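Trusden Community Help > Robots and Simulation > Kits and Add-ons

Is the Prarex room pack worth getting for pick and place practice?
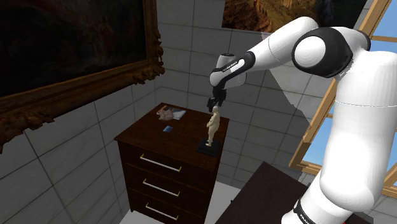 Posted by millbank_tom, 22 June 2023

I've been using the free version of Kvaran at home since the winter, mostly pushing plain cubes round a plain grey table, and I've got to the point where I can do that in my sleep. So I've been trying the demo room from the Prarex pack and I'm hooked! You get a Franka arm, a chest of drawers with things on top, pictures on the walls, a window, proper light and shadow, and suddenly it feels like a job you might want a robot to do in a house. The statuette on the corner of the drawers is my favourite. It's a little standing figure on a black square base, and bringing the gripper down over its head without clipping it is such a good exercise after all those cubes.

The demo only gives you the one room and it stops saving after a fortnight. The full pack is £400, and that's a lot for a hobby, so before I pay I'd love to hear from people who have it.

What I'd like to know:

Do the other rooms feel different, or is it the same room with new wallpaper?

Can you open the drawers? They've got nice long bar handles but the demo lists them as "fixed".

How do you grip the statuette properly? I come straight down on the head, it lifts a little way and then swings and drops. I've tried squeezing harder and it seems to make things worse.

Will it run on an ordinary desktop? Mine is four years old with a middling graphics card. The demo is fine on it, a bit slow when the window light is switched on.

I did look through the manual but the page on gripping is two paragraphs long and one of them is about installing it.

kettleside

Had the full pack since last August and I'd buy it again tomorrow. I'll go through your list as best I can.

The rooms really are different. The tiled one you've got is the smallest and I think the best for learning, as everything on the drawers is within easy reach of the arm. The kitchen is bigger and much harder (lots of cupboards at awkward heights, and the arm runs out of stretch just when you need it). The workshop is good fun but a bit bare. There's also a hallway that I've opened perhaps twice.

Drawers: yes, in the full version they open, and this is where I lost whole weekends. Go to the room settings, find the furniture list and change the chest from fixed to jointed. Start with the top one. Turn the wrist so the fingers sit one above and one below the bar, close them, then pull straight back and SLOWLY. If you pull at even a small angle the drawer sticks, just like the one in my own bedroom. The bottom drawer is a pig because the elbow has to fold up so much, so leave that until you're feeling brave.

The statuette: don't hold it by the head! The head is small and rounded and all the weight hangs under it, so it turns between the fingers the moment you move sideways. Lower the gripper a bit further and close on the shoulders or upper body. You'll need to check the opening width first, because if it's too narrow you'll catch a shoulder on the way down and over it goes. I open to the full width, come down, pause, close gently, then lift. The pause matters more than you'd think, as it lets the arm settle before the fingers start moving.

And squeezing harder does make it worse, you're right. The physics pushes the figure out like a wet bar of soap. I turned my grip force down by half and got it first go.

Once you can carry the statuette, try the blue card. It's flat on the wood with nothing to get hold of and I still only manage it by sliding it to the edge first. Lovely puzzle. The pinkish cloth I've given up on for now.

Two grumbles, so I don't sound like I'm on commission. The lighting presets are far too heavy for what they add, and every update puts your camera views back to the defaults. Save a copy of your views folder before you update.

rooksnest

get the nesari one its cheaper and does the same thing

millbank_tom

Does Nesari have the Franka arm though? I only saw their own one in the list.

rooksnest

oh right no it doesnt. good for wheels stuff tho

gantry_and_grid

I run Prarex on a machine a fair bit older than yours, so I can help with the last part.

It'll run. Put shadows on low and switch off "soft window light" in the view menu. You lose the nice shadow across the tiles, which is a shame, but the arm moves smoothly and that's what you want when you're practising. Turn everything back up when you want a pretty picture to show people. The physics doesn't change with the view settings, so anything you've taught the arm will carry over.

If the arm shakes when it's holding something, that's a separate matter and it's the step size. Set it to 2 milliseconds. Mine came set to something longer and the gripper buzzed against everything it touched. There's a long thread on this, number 3405, and the first page has all you need. After that it wanders off into an argument about keyboards.

I'd disagree with kettleside on one thing. I think gripping by the head is worth learning too, once the body grip is easy. Come down dead centre, lift straight up with no sideways movement at all, and wait for it to stop swinging before you carry it anywhere. It teaches you to slow down, and plenty of objects in the kitchen can only be reached from the top. I practised it for a week of evenings and my success rate everywhere else went up.

On price, look at the learner licence before paying for the full one. It has the tiled room and the kitchen, the drawers open, and you can upgrade later by paying the difference. The only thing I missed was the recording tool, so if you want to save runs and play them back, you'll need the full pack.

millbank_tom

Thank you both, this is brilliant. Halved the grip force, went for the shoulders and paused before closing, and it came up on the second try and stayed put! I carried it all the way over to the back of the drawers and set it down standing. I may have cheered.

Going for the learner licence at the weekend. The drawers are next, top one first as instructed.

kettleside

Hooray! Let us know how you get on with the card.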